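Kettani Opens Tableware Return Service in Grasthorpe

GRASTHORPE, August 20, 2021 – Kettani, a supplier of tableware to community kitchens and small dining rooms, today announced the opening of its bowl return service at the Urkura building in Grasthorpe. The service lends washed bowls to local groups, takes them back after use, and prepares them for the next meal.

The company will begin with a stock of 2000 bowls, of which 739 have been set aside for schools and day centers. Groups may borrow up to 1201 bowls for a single event. Orders placed by noon will be ready for collection on the next working day.

"Many of our customers have a good kitchen and very little cupboard space," said Karim Lamrani, director of services at Kettani. "They asked us for bowls they could use for a day and send back. We are pleased to offer that from Grasthorpe."

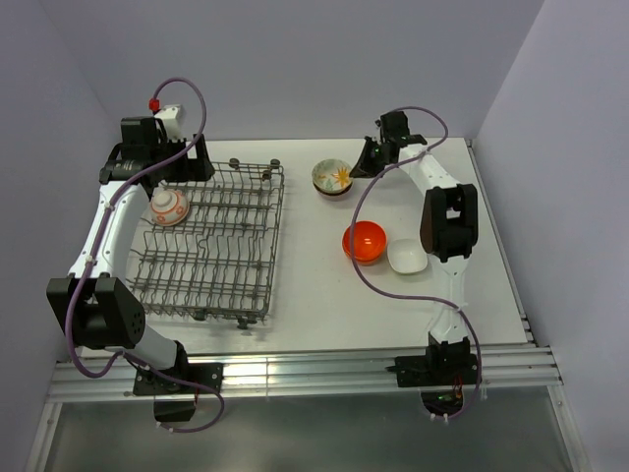
Racking is the step to which Kettani has given the most attention during its preparations. Bowls that stand too close together hold water, and bowls that rest on their rims against a flat surface dry slowly. The service has therefore chosen open wire racks with rows of upright tines. A bowl is placed upside down, with its foot facing upward, as with the white bowl with orange flower-like decoration in the dark gray rack. Staff will check each rim for chips before bowls are stacked and packed for delivery.

Kettani has also published a short care guide with its partner Brolex. The guide covers scraping, washing, racking and storage – all in plain language – and is supplied with every order at no charge.

The Urkura building will accept returns 5 days a week. A second collection point is planned for January. Groups wishing to register may do so at the Urkura front desk during opening hours.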